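**Drerkstead workshop, notebook entry, 17 April 2025**
Present: D. Domański, Y. Sydorenko. Entry by G. Simon.

Collection for the whiteboard set continued under the Tisik protocol. The set stood at 3617 accepted demonstrations at the close of March. The present block covers three instructions: draw a short line, wipe the marks away, and return the tool to the ledge. Yevhen operated the arm and Dorota kept the log.

Before collection began, the wrist offset was checked against the values left by Kazimiera Czarnecka. One joint required correction. The fixed view was left as it had been for the previous block, so that the two may be merged without a further calibration step.

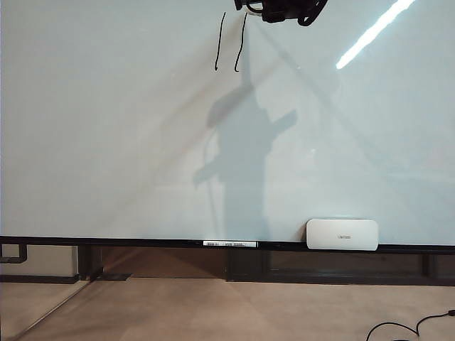 Each demonstration is limited to 60 seconds. An attempt that exceeds the limit is to be kept and labelled as a timeout; it should not be deleted. Zbigniew Krajewska has asked for failures to be retained in full, as the Kivdale model was trained on successes alone and recovers poorly after a missed grasp.

Result for the block: 79 demonstrations recorded, of which 4 were rejected for dropped joint readings. The rejected files remain in the holding folder under their original numbers.

Points noted:

- Pen pressure varies a good deal between operators. The force channel should be reviewed before training.
- Glare and the shadow of the arm both fall on the board. The lighting is to stay as it is — the Kubiak site will not have controlled lighting either.
- The wording "wipe the board" was logged in two forms. Dorota will bring the earlier labels into line.
- Start positions for the eraser have been too alike. Operators are asked to vary them within the reach limits given in the protocol.

The next block will use the same instructions with a second operator. Yevhen to copy the raw files to the shared drive and confirm the transfer in this book.

G. S.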